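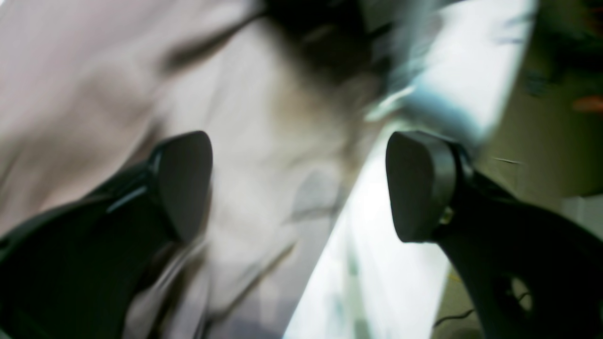 Lectura: 2 minutos

El taller textil de Povel abre inscripciones para el turno de tarde

El taller de arreglo y doblado de ropa de casa que funciona en la antigua lavandería de Povel abrirá en septiembre un segundo turno, de cuatro a siete de la tarde. Hasta ahora solo se trabajaba por las mañanas y la lista de espera había llegado a 21 personas.

El taller recoge sábanas, fundas, manteles y cortinas que entregan los vecinos y dos residencias del barrio. Las piezas se lavan, se revisan, se remiendan si hace falta y se doblan en paquetes del mismo tamaño antes de repartirlas. Desde enero han salido de la sala 241 paquetes, según el registro que lleva la coordinadora, Duyên Ninh.

«En el almacén ya no cabe nada más y tenemos bolsas esperando en el pasillo», explicó Ninh. «Con tres horas más al día podemos ponernos al corriente antes del invierno, que es cuando llegan las mantas».

El nuevo turno tendrá diez plazas. No se pide experiencia con la máquina de coser, aunque quienes la tengan irán directamente a la mesa de remiendos. El resto empezará por la revisión: extender la tela, buscar rotos y manchas y separar lo que todavía sirve de lo que se corta para trapos. Las sábanas bajeras se doblan entre dos personas durante las primeras semanas.

La sala también cambiará de distribución. La mesa larga de doblado pasará al fondo, las estanterías se moverán junto a la puerta de carga y se colocarán dos lámparas de pie en la zona de costura. La obra corre a cargo de la carpintería Mạc, que ya hizo los bancos en la primera reforma. El presupuesto no se ha comunicado.

Sang Nông, responsable de las entregas, pidió a los vecinos que lleven la ropa limpia, seca y en bolsas cerradas, con una nota que indique si se trata de cama individual o doble. El mes pasado se devolvieron casi 60 bolsas por llegar sin clasificar. Tampoco se admiten edredones de pluma ni alfombras, que deben llevarse al punto de recogida de la calle Sarketti.

La cuota de inscripción se mantiene en 200 coronas por trimestre e incluye el hilo, las agujas y el delantal. Los menores de dieciocho años no pagan, pero deben presentar una autorización firmada. Las solicitudes pueden dejarse en el mostrador de la lavandería por la mañana o entregarse en la biblioteca. Si hay más solicitudes que plazas, tendrán preferencia quienes ya estaban en la lista de espera, por orden de llegada.

El turno de mañana conserva su horario. Durante el traslado de los muebles el taller permanecerá cerrado dos días, que se anunciarán en la puerta, y en ese tiempo no se recogerán bolsas.

Última actualización: septiembre, 10:40

Contacto | Aviso legal | © Novuvum, noticias de barrio | Volver arriba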